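Biklow desk, white top: two years in

Posted December 7, 2006

I bought the Biklow when I got fed up with my old desk, a dark brown monster that showed every speck of dust and ate half the room. I wanted white, I wanted plain, and I did not want drawers (I fill drawers with dead batteries). The Biklow was $147 with delivery and it took me one evening to put together, including the part where I put a leg on backward and had to take it off again.

So, the top. I love it! It's big and flat, and my lamp finally seems bright enough because the light bounces around. I pushed mine up against a pale gray wall and the two look great together. I was worried it would feel like a dentist's office, but stick a cup and a couple of pens on it and it's fine.
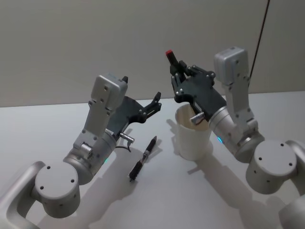
Now for the stains, which is what everybody emails me about. Ballpoint comes off with dish soap and a rag. Coffee rings come off too, as long as you get to them the same day. I left one over a long weekend in June and there's still a faint tan circle if you know where to look. Permanent marker is the real enemy. I got most of a red streak out with rubbing alcohol, but it took forever and dulled the shine in that spot, so now I keep a sheet of scrap paper under anything with a felt tip.

The legs are okay. There's a little wobble if you type hard, and tightening the bolts helps for a month or so. My sister-in-law has the Fjeld, which costs more and doesn't budge, but the top is 28 inches deep and wouldn't fit my corner. I looked at the Urero too and the edges felt sharp on my wrists.

Would I get it again? Yep, in white, same size. I'd just order the thicker legs with it this time.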